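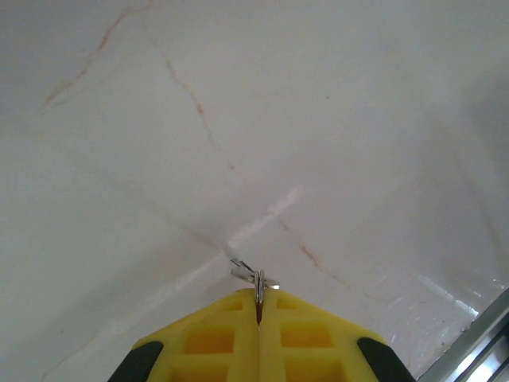

Os quadros Silholm podem ser pendurados na cozinha ou na casa de banho?
Podem ficar em qualquer divisão com ventilação normal, desde que não apanhem salpicos diretos. Junto ao lava-loiça ou ao duche, a humidade acaba por ondular o papel.

Silholm – conjunto de 2 quadros botânicos

Duas gravuras emolduradas, de fundo azul profundo, com caules e folhas desenhados a linha branca e círculos em laranja. Os desenhos são de Rocío Cuervo e foram pensados para ficar juntos, mas cada quadro tem o seu próprio sistema de suspensão e pode ir para paredes diferentes.

O conjunto inclui 2 quadros já montados, 4 ganchos de parede e um molde de papel para marcar os furos. As buchas não estão incluídas, porque variam conforme a parede.
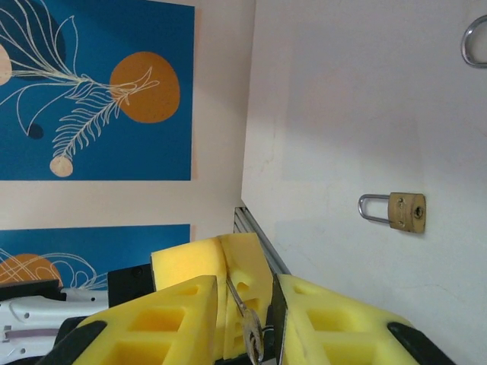

Silholm, montagem na vertical, com a parede bege à vista entre os dois quadros.

Montagem
Cole o molde na parede com fita de pintor e confirme o nível antes de furar. Para a montagem na vertical, o molde deixa 11 cm entre os quadros. Num canto, comece pelo quadro de cima. Em gesso cartonado use buchas próprias; em azulejo, fure na junta sempre que possível.

Limpeza
Pano seco e macio. Não aplique limpa-vidros diretamente – o líquido escorre para dentro da moldura e mancha a margem do papel. Evite sol direto durante muitas horas, sobretudo em paredes viradas a sul.

Entrega e devoluções
Enviado pela Flosbridge em caixa única, com cantos protegidos. Guarde a caixa até verificar os dois quadros. As devoluções são aceites com o molde e os ganchos por usar.

O conjunto volta a estar disponível em outubro. Os quadros não são vendidos em separado.

Ver também: Kakix, prateleira estreita para quadros; Morrison, espelho de entrada.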